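3.2 Table and surroundings

All packing trials at the Arninport site used the same table. The top is black and matt, and a plain green backdrop stands behind it. The work area is marked by a border of thick white bars, with one bar along the front and another turning back at the left side (Figure 3). Anything lying outside the border at the start of a trial was left out of the scoring.
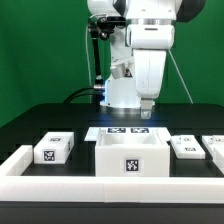 Earlier work by our group used the Limby layout, in which the work area was marked with tape on a pale desk. Items near the tape were hard to score, and the two raters often disagreed on whether an item was in or out. A raised border settles most of these cases, although it also stops round items that would otherwise have rolled away. We return to this point in Section 5.

The box was put down first and the loose items after it. Positions followed the Nando sheets, a set of 12 printed layouts drawn up before the trials began. Each sheet was used in turn and then the order was shuffled. The front bar is made up of sections with faint seams between them.
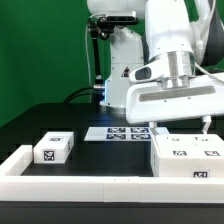 Trials were run in blocks of 16, with the table cleared and wiped between blocks. The full set came to 600 trials. Items that showed wear were swapped for new ones of the same kind at the end of a block. Scoring followed the Alexiou scale without changes, except that an item resting on the border was counted as inside.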